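Colico Jar Cell: sixteen weeks on the packing bench

Posted in April, by the person who signs for the gloves

Our place packs chutney, mustard and a honey that sells far better than it should. Until winter, every jar was opened, filled, closed and wiped by people with forearms like bell ropes. Then the owners bought a Colico, which is an arm on a pedestal with a jar holder, a filling nozzle and a tablet that says "Ready" in a tone I can only call smug.

The brochure promised 17 jars a minute. We get 14 on a good morning, fewer when the mustard is in a mood. Bevex, who installed it, said the gap would close as the arm was taught more about our glass, and to be fair it has learned a lot. So have we, mainly about glass.

The teaching is the part I'd warn other small firms about. You don't type anything in. Someone stands at a table and does the job slowly with a hand-held gripper, over and over, and the arm's habits are built from that. Hafþór Hjaltested did most of ours. He has closed jars for a living since before I had a mortgage, and he was asked to do it again at half speed, with a pair of jaws where his fingers used to be. He said it was like eating soup with a fork for a wage. 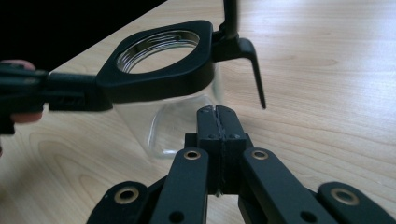
He was on his normal rate for it, after a short argument. Get that settled before the crate arrives. Ours had been budgeted as "familiarisation", a word which turned out to mean unpaid lunch breaks until Hafþór read it aloud in the canteen.

What's good: wrists. Two of us had been wearing supports and now don't. The arm is quiet, it wipes down in a few minutes, and it will do square jars, which the old Uner capper chewed.

What's less good: the bench used to talk. Four people facing each other got through a shift on gossip and the radio. Now two of us stand side by side watching a tablet, and the other two are in labelling, where you can't hear a thing. Also, the alarm for a skewed lid is the same as the alarm for a missing jar, and you will walk over 90 times before you stop caring which.

We looked at the Sheehan too. Cheaper, slower, and it wanted round jars only, so that was that.

Would I buy it again? It wasn't my money. I'd keep it, move the tablet to where a person of normal height can read it, and put the radio back.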